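Home | Projects | Guides | Meetings | Join

How to record bag-handling runs with the hand-held gripper

Posted in October by Fotini Mavromatis
4 minute read

These notes are for members of the Sturness robotics club who are recording for the Madport entry. You should already have done the bench induction. If you haven't, ask at the Saturday session before you start.

The task is picking up and moving soft plastic bags. We need 300 usable runs before training begins, and so far we have 196. Each run is one pick and one place, done by hand with the gripper.

1. Clear your part of the table. Put away pens, cable ties and spare screws.

2. Check the linkage. Open and close the gripper a few times with nothing in it. Both sides should move together. If one side lags, tighten the pivot screw a quarter turn and try again. Don't force it.

3. Start the recorder and wait for the preview to settle. Type your initials and the run number into the log.

4. Set the bag down in a new position. Crumple it differently each time. Clear bags are harder than printed ones, so do plenty of them, and do some with one bag inside or on top of another.

5. Come in slowly from above and close on a fold. A flat stretch of film will slide out of the tips. With two bags, decide beforehand whether you want the outer one alone or both, and write "outer" or "both" in the log.
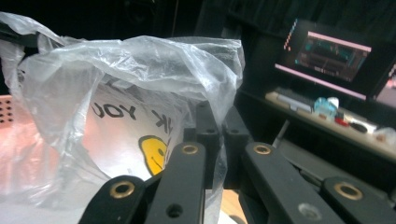

Bustamante asked whether the outer bag should be held down with the free hand while the gripper closes. Please don't, even if it means a few missed picks. A hand in the run means the run can't be used.

6. Lift, hold for 3 seconds, then move to the target and open fully. Pull back in a straight line. Static will sometimes make the film stick to the tips. If it does, wait for it to drop and keep recording.

7. Stop the recorder and mark the run as good, missed or spoiled. Missed runs are kept in their own folder. Spoiled runs are deleted at the end of the evening, so check the label before you move on.

Do 24 runs in a batch and then swap with someone else. People get careless after that and the picks all start to look the same.

Copying the files

Use the Clulerstead drive, in the folder for the current month. Copy the log at the same time as the recordings. Open one of the copied runs and play it through before clearing anything from the recorder.

Put the gripper back in its case with the jaws closed.

Previous guide | Next guide | Back to top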